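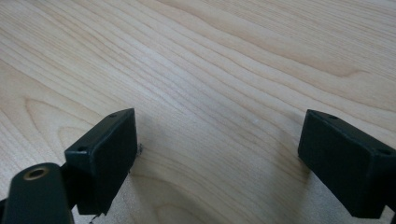
Figure 2. Light wood tabletop with fine, wavy grain running diagonally across the surface.

3.2 Surface finish and reported comfort at shared tables

The second part of the study dealt with how people judge the tables they sit at in public reading rooms. Earlier work on reading rooms has mostly looked at lighting, noise and chair height. Table surfaces come up in passing, usually as a cleaning problem. We wanted to know whether readers notice the surface at all, and whether what they say about it matches how long they stay.

Interviews were carried out in the public library at Plulldale, which has two reading rooms on the same floor. The north room was refitted with pale wood tables of the general type shown in Figure 2. The south room kept its older tables, which have a dark gray coated top. Chairs, lamps and opening hours are the same in both rooms. The windows are not, and we return to this in Section 5.

A total of 59 readers agreed to be interviewed. Each was approached when leaving the room and asked 12 short questions, the first four of which did not mention furniture. This order was chosen after a pilot in September, when readers who were asked about the tables first went on to mention them in nearly every later answer. Interviews in French were done by Inès Pichon and translated before coding. All other interviews were done by Signe Frandsen. Both interviewers coded the full set of answers separately, and disagreements were settled by going back to the notes.

Few readers brought up the tables without being asked. Those who did were mostly people who came to write by hand, and their remarks were about texture and glare. One reader in the north room said that she put a folder under her paper "so the pen doesn't follow the lines." Another said the pale tops made the room feel earlier in the day than it was. In the south room the most common unprompted remark was that the tops felt cold on the forearms in the morning.

When asked directly, readers in both rooms tended to prefer the table they had just been using. We do not read much into this. People choose their room, and many of them had been using the same one for years. More useful were the answers from readers who had moved between rooms. These readers described the wood tops as warmer and quieter, and several mentioned the sound of a cup or a set of keys being put down. They also said that marks showed more. Staff confirmed that pencil marks are reported more often in the north room, although no written record is kept.

Length of stay was taken from the seat log, and the two rooms differed very little. Laptop users stayed longest in both, and they were also the group least likely to have an opinion on the surface. This fits with the account given by Joly, where attention to the work surface drops once a screen is in use. It fits less well with the Skuser survey, in which comfort ratings and length of stay rose together, but that survey covered offices with assigned desks.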